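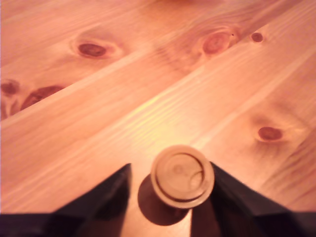
Pine Tabletop

From the Lokuro Household Encyclopedia, entry 234
Written by Silvia Paulík

A pine tabletop is a flat table surface made from pine boards, usually laid side by side and glued along their long edges. It's one of the most common kinds of wooden tabletop in ordinary homes, and it's the kind I grew up eating on, doing homework on, and getting yelled at for scratching. I have written plenty of entries for this encyclopedia and I'll admit this is the one I kept asking for!

Pine is a softwood, so it comes from a conifer (a tree with needles and cones). People sometimes hear "softwood" and think it's an insult. The word is about the type of tree, and a few softwoods, yew for one, are harder than some hardwoods. Pine, though, really is on the soft side. Press your thumbnail into a bare board and you'll usually leave a little crescent behind.

Color

Freshly planed pine is pale, somewhere between cream and straw. Give it a few years of daylight and it goes yellow, then honey, then a proper orange. Oil-based varnish pushes it along, and so does a sunny window. If you leave a placemat in one spot for a whole summer and lift it up in August, there's a good chance you'll find a lighter rectangle underneath. It evens out over time, mostly.

The stripes are growth rings seen from the side. The wide pale bands grew in spring, when the tree was in a hurry, and the narrow darker ones came later in the season. A board cut close to the middle of the log tends to have straight, tight lines, while one cut nearer the outside gets those big flame shapes that people either love or can't stand next to their wallpaper.

Knots

A knot is the place where a branch joined the trunk. The trunk kept growing around it, and the grain had to bend out of the way, so you get that swirl on either side like water going past a rock. Knots come in two main types:

Live knots, where the branch was still growing. The wood is joined to the board all the way around, and the color is often reddish brown.

Dead knots, where the branch had died before the trunk swallowed it. They often have a black ring of old bark and can shrink, rattle, or drop out altogether.

Knots are harder than the wood around them, which you'll find out fast if you ever sand a tabletop by hand. They can also bleed resin, and a painted pine table may show yellow spots over its knots a year or two on. Painters seal them with shellac first. The Khan workshop, where I took my one and only furniture class, called this "putting the knots to bed," and I've never been able to call it anything else.

Finish

Most pine tabletops are varnished, oiled, waxed, or lacquered. Varnish gives the most protection and the most shine (check it by crouching down and looking toward a lamp, and every dull patch will show up). Oil and wax look softer and are easier to patch, but they want redoing more often.

For a light refresh of old varnish, I clean the top with mild soap, let it dry overnight, and go over it with 200 grit paper, always along the boards. Going across the grain leaves scratches that stay invisible right up until the new coat goes on. Ask me how I know! Then I wipe off the dust and brush on a thin coat.

Small things on a pine top

Pine is a busy background. Anything tan, beige, or amber tends to melt into it, and that goes double for little plastic bits such as caps, stoppers, and knobs. I once spent a whole evening hunting for the plug from a Zaser salt shaker that was standing upright on the table the entire time. A low lamp helps a lot, as a small part throws a shadow much easier to spot than the part itself.

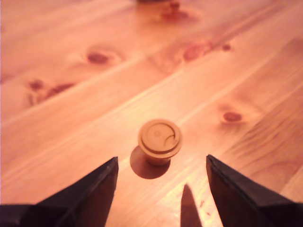

Small beige cap with a raised rim, standing on pine boards.

Hard little objects can also mark the surface if somebody leans on them. The usual answer is a tray, a saucer, or an old mug. I'm firmly on the side of the mug. It has a handle, it doesn't tip easily, and a plain pale one makes the colors of whatever you drop in stand out nicely. Check the bottom of it first, though, and if the foot ring is rough, stick on a bit of felt or put a coaster under it.
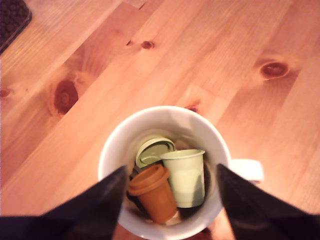 Damage and repair

Dents. A shallow dent in bare or waxed pine can often be raised with a damp cloth and a warm iron. The steam swells the crushed fibers back up. On varnish it works poorly and may turn the finish cloudy, so try it somewhere out of sight.

White rings. These are moisture caught in the finish. Many fade if left alone for a day or two.

Gaps between boards. Wood shrinks across its width in dry winter air and swells again when it's humid. A hairline gap that opens and closes with the seasons should be left unfilled.

Loose knots. A few drops of thin glue around the edge, then leave it overnight with some weight on top.

See also

Knot (wood)
Shellac
Mugs, uses of
The Fameck kitchen table, entry 600
Salt shaker plugs, entry 1487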